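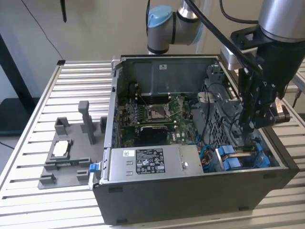

Figure 1. Desktop tower opened for disassembly, with the arm at the drive cage end of the case and a processor seated in the fixture tray.

Unit 2: When the arm joins the bench

Welcome back, everyone. Last time we talked about automation from the office side, with the spreadsheets and the payback periods, and I promised we would spend this unit down at the bench, which is where I have always found it more interesting (and where, I admit, I tend to run over time).

Our case is the Plerthorpe plant run by Tikdale, a firm that takes in retired office computers and separates them into parts for reuse and material for recycling. Last year the plant handled 3764 desktop towers. Before the change, each technician took a machine from start to finish: side panel off, drives out, processor out, power supply out, everything sorted into bins.

Look at Figure 1 with that job in mind. The processor socket is open and empty, with its lever up, while the power supply and the blue drive caddies are still in the case. A person who has done this for years barely thinks about the order of those steps. Someone setting up an arm has to think about all of it – where the wires run, which way the gripper comes down, where a small part can be set so that it stays put. The tray to the left of the case is a good example of how much planning goes into simply putting something down.

What changed for the people

Tikdale kept its team of 17, but the days look different now. Technicians on the Traltari line (the plant's name for the automated benches) spend less time with a screwdriver and more time checking incoming machines, loading cases, and stepping in when the arm stops. Several told the interviewers that their wrists felt better by the end of a shift. Several also said they missed finishing a whole machine themselves, and I would ask you to take that second remark as seriously as the first.

Then there is the question of know-how. The Boros report, in your reading packet, lists 579 stops on the line in its first month and notes that most were cleared by the longest-serving staff. Their pay grade, however, still described the old hand work. Please keep that in mind as you read, and do read the appendix – it is dull in places, but the shift notes are wonderful.

For our next meeting

Read the Boros report through the end of section 2. Write one page on a task you have done yourself, paid or unpaid, and say which parts you would gladly hand over to a machine and which you would want to keep. Bring a printed copy, as we will be trading them in pairs.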